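Subject: Re: [slow-travel] Zanholm to Bradari, worth two days in May?

On the list, a fellow member wrote:

> Hello all, long-time reader, very occasional poster. We've got two days
> spare in May between the ferry and the wedding, and we're trying to decide
> whether to spend them in Zanholm itself or walk over the top to Bradari and
> stay the night there. The guidebook gives the walk half a page and most of
> that is about a chapel. My other half has a dodgy knee, fine going up, not
> so fine coming down. Also, is the little museum at Arnitura worth the
> detour or is it one of those places with a plough and a dressed-up dummy?
> We'd rather not hire a car if we can help it. Any advice gratefully
> received, especially about food.

Oh, do the walk! I've been meaning to write this one up for the list since we got back and never sat down to it, so you've given me the push I needed.

We did Zanholm to Bradari last May, in just the sort of weather you'd order if you could, bright and a bit breezy with the broom out all along the lower slopes. It's 17 kilometres if you start from the harbour, but you don't have to start from the harbour. The number 5 bus goes up as far as the reservoir and saves you a long dull plod past the builders' merchants. It leaves from behind the fish market (not the stop in front, which has the same number on it and goes to the hospital, ask me how I know). Pay the driver, coins preferred, and tell him you want the dam or he'll sail straight past it.

From the dam you're on a forestry track for a good while, then it turns into a proper path by a stone trough and you start to get the views. I won't go on about the views. I took far too many pictures and every one of them makes the place look like a flat green carpet with a bit of sea at the back. Go and see for yourself! There were bee-eaters when we were there, a whole gang of them on the wires above the last farm, and we sat on a wall and ate our cheese and watched them for so long that we had to get a move on afterwards.

The chapel your guidebook is so keen on was locked. There's a nice bench round the shady side, though, and a tap. The tap was running when we passed but I'd still carry all your water from the bottom.

Now, the knee. The way up is steady and kind. The way down into Bradari is in two parts, and the first part is the one I'd worry about: loose stones, steep, lots of little zigzags, and not much to hold on to. I've got a knee of my own and I went down most of it sideways like a crab, muttering. Poles would make all the difference, and I wish I'd had mine. If your other half really doesn't fancy it, there's a turning to the left at the col, signed for Kokkinos, which goes round the long way on an old mule road. It's a much gentler slope and comes out at the top end of the village of Kokkinos, where you can ring for the Bradari taxi from the café. It adds a fair bit of distance but you'd be on decent cobbles nearly all the way. We met an elderly couple coming up it with a dog and a shopping bag, so it can't be too fierce.

Bradari is lovely for a night. It's very quiet. There's one street with everything on it and a square with plane trees, and the swifts go mad over the rooftops at about the time you're thinking of a beer. We stayed in a room over the bakery, which sounded romantic when we booked it and was a bit less so at four in the morning when the mixer started up underneath us. Mind you, breakfast was warm bread with honey and a sort of salty white cheese, so I forgave them by half past seven. There's a proper guesthouse further along with a green gate if you'd rather sleep.

For food, there are two places. The one on the square has the nicer tables and the longer menu. The one down the steps by the wash-house has no menu at all, you just get told what there is, and what there was for us was beans with greens, then lamb, then a slab of something made with semolina and orange that I've tried to copy at home three times without any luck. If anybody on the list has a recipe, please send it! Mine comes out like a bath sponge.

Arnitura: yes, go, but go on the way back. The morning bus from Bradari stops there before it drops down to the coast, and there's another one mid-afternoon that takes you on into Zanholm, so you get a good long stretch in the middle of the day without any rushing. The museum does have a plough. It also has a dressed-up dummy, in a wedding outfit, with a slightly alarming moustache. But the rest of it is a treat. A retired schoolteacher collected the lot, 3000 bits and pieces, and it's all crammed into the old olive store with handwritten cards: lamps, sieves, cowbells, bread stamps, a whole wall of keys. I'm a sucker for bread stamps. Each family had its own so they could tell their loaves apart at the shared oven, and the cards tell you which house each one came from. You can then walk up the lane and find the houses, which we did, and had a good nose over a few garden gates.

It shuts for lunch, so get there before noon. The woman on the desk gave us a torch for the cellar and then forgot about us, and we had the whole downstairs to ourselves.

A few odds and ends before I forget. The cash machine in Bradari was out of order, so draw some money in Zanholm. Phone signal disappears after the dam and comes back at the col. Sun cream on the backs of your legs, please, I speak from painful experience. And if your wedding clothes are coming with you, leave them at the left luggage by the ferry office, where they'll look after a suitcase overnight for very little and were perfectly cheerful about my hat box.

As for spending both days in Zanholm instead, it's a nice enough town and I'd happily do an evening there, with an ice cream along the sea wall and a potter round the back streets. Two whole days would be a stretch, though, unless it's pouring.

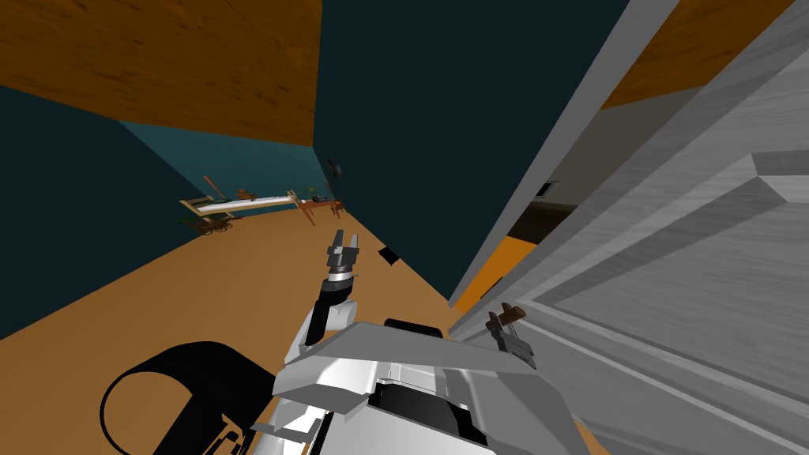
If it does pour, I'd still take the bus up to Arnitura for the museum and save the walk for another year. Do report back, and tell us what you had at the place down the steps!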